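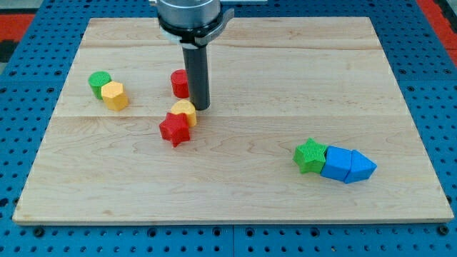

*Pale maple with a fine, wavy grain. The darker swirls are the figure.*

**Figured maple** is maple wood whose grain does something more interesting than run straight, and I've been a little obsessed with it since my first guitar (a cheap one, but oh, the top on it!). Woodworkers say "figure" for the pattern you see on the surface, and "grain" for the direction of the fibers, though plenty of us mix the two up.

## Types

Curly maple, also called tiger or flame, has ripples that run across the board. Quilted maple looks more like blobs or pillows, and it's mostly found in bigleaf maple from the Pacific coast. Bird's eye has tiny round swirls scattered all over – I still can't plane it without tearing some out.

## Cause

For most of these, the cause isn't fully settled. Genes, stress and growing conditions have all been suggested.

## Finishing

My friend Ademir Amaral sands to 300, wets the wood to raise the grain, then goes to 600 before any oil. I usually quit at 300 and go have lunch. Oil deepens the figure quite a bit, and so does dye if you sand most of it back.

## See also

- Spalting
- Bookmatching
- Tonewood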